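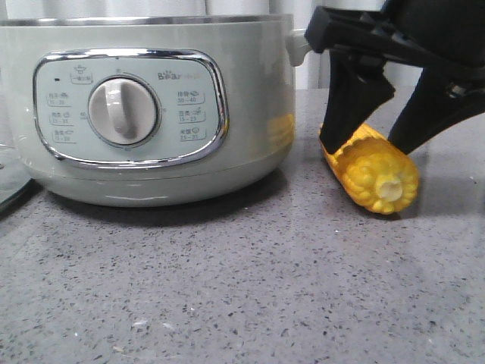
Do People Really Use the Timer? My Project on Small Kitchen Appliances

Turned in 27th January

I picked this topic because of my grandmother, who owns an electric cooker with more settings than my phone and uses exactly one of them. So for my consumer studies project I wanted to find out what students in shared apartments pay for when they buy a cooker, and what they end up using!

My original plan was to compare four brands. That fell apart pretty fast (two of the stores never wrote back), so I went with Prondum and Riteo, mainly because the store near campus, Gowda, carries both and let me hang around the aisle with a notebook for an afternoon. I also handed out a survey in my building and the one next door, and I read way too many manuals.

The manuals were my favorite part, which I did not see coming. The Riteo one runs through every setting before it tells you how to cook rice. The Prondum one puts rice on the first page, and people in my survey who had that model were a lot happier with it. I can't prove the manual is why. My teacher pointed out that they might just like rice more, and fair enough.

What people told me about buying was pretty consistent. They looked at price first, then size, then color. Color came up so often that I went back and added a question for it. Kitchens in our building are tiny and everything sits out on the counter, so I guess you want something you can stand to look at.

Timers were the big split. People who cook before class loved them. Everybody else either forgot they had one or used their phone, and one person thought the timer was the temperature for a whole semester.

If I did this over, I would ask people to cook something while I watched, because what they wrote down and what they told me later in the hallway didn't always match. I would also start earlier. The survey went out right before finals and a bunch came back half blank.

I'm planning a second round in May, with slow cookers added if Gowda is okay with me taking over their aisle again.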